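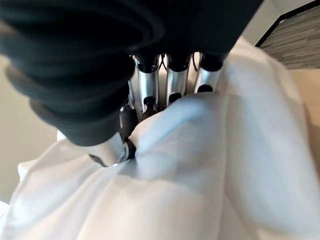 Can I fold a large white sheet or tablecloth alone, without a second person holding the other end?

One person is enough for any cloth up to the family size, if the corners are brought together first and the cloth rests on a table while you fold. Section 4 gives the order of the steps.

4. Folding and storing large white cloths

This section is for the Vivport linen set: the flat sheet, the duvet cover and the long tablecloth. For towels and pillowcases please go to section 5. The fitted sheet with elastic has its own steps in 4.4.

4.1 Before you start

Check that the cloth is fully dry. Touch the hems and the corners, not only the middle. The hem has several layers and it stays damp longer than the rest. If you are not sure, leave the cloth on the line or over a rack until the evening.

Clear a table or a bed. The surface should be clean and free from crumbs, pens and colored papers. A white cloth takes a mark very easily, and a mark which is folded inside will be found only months later.

Wash your hands and dry them well. Hand cream must be absorbed before you touch the linen. Take off rings with raised stones and any bracelet which can pull a thread.

CAUTION: Do not fold the cloth directly after ironing. Let it lie flat for 9 minutes. Warm cotton keeps every wrong crease.

4.2 Folding the flat sheet or tablecloth

1. Put the cloth on the table in a loose heap. Do not try to open it in the air.

2. Find one corner by following the hem with your fingers. Pinch the corner between the thumb and the first finger.

3. Keep this corner in your left hand. With the right hand follow the short hem until you come to the next corner.

4. Put the two corners together, right side of the cloth inside. Shake gently, one time or two times, so the fold falls straight.

5. Lay the folded cloth on the table with the open edges toward you. Smooth it from the fold to the edges with a flat palm. Do not pull at the hem.

6. Bring the far side over to the near side. You have now a long strip in four layers.

7. Fold the strip in half by its length, and then in half again. For the tablecloth, fold in three parts instead, so that the crease does not come in the middle of the dining table.

8. Press with both hands for a moment and turn the packet over. The closed fold should look to the front of the shelf.

NOTE: If the layers slide, the cloth was probably folded too fast in step 4. Open it back to two layers and continue from there. It is not necessary to begin from the heap.

NOTE: Left-handed users can change the hands in all steps. The result is the same.

4.3 Folding the duvet cover

1. Close all the buttons. An open button catches the other layers.

2. Turn the cover right side out and push the corners fully out from inside.

3. Lay it on a bed, because most tables are too small for the double cover.

4. Press the air out, starting from the closed end and going to the button end.

5. Continue as in 4.2, steps 5 to 8.

CAUTION: Do not carry the cover by one button or by the loop. The loop is only for hanging when dry, and holds up to 950 grams. A wet cover is much heavier than this.

4.4 Fitted sheet

1. Put one hand in each of two neighboring corners, with the inside of the sheet facing you.

2. Turn one corner over the other, so they sit together like two cups.

3. Do the same with the other two corners, then put all four together.

4. Lay the sheet down and fold the elastic sides in, until you see a rectangle. It will never be completely straight - this is normal for elastic and no fault of the sheet.

5. Fold in three parts, and again in three.

4.5 Storing

Put the packets in the Groka storage bag or on a shelf lined with plain white paper. Printed paper and raw wood can leave a yellow shadow on the cloth. The bag is 56 cm wide and takes one complete set. Please do not press in a second set, the zipper is not made for it.

Cloths which are kept a long time should be opened and folded again along other lines. Twice in a year is good, for example in December and before the summer.

Do not put soap bars or perfume bags directly on white cotton. If you like a smell, hang the bag inside the cupboard door.

For questions on spare buttons see section 8.

Text of this section: Sevim Güneş. Checked by Orhun Aydoğan.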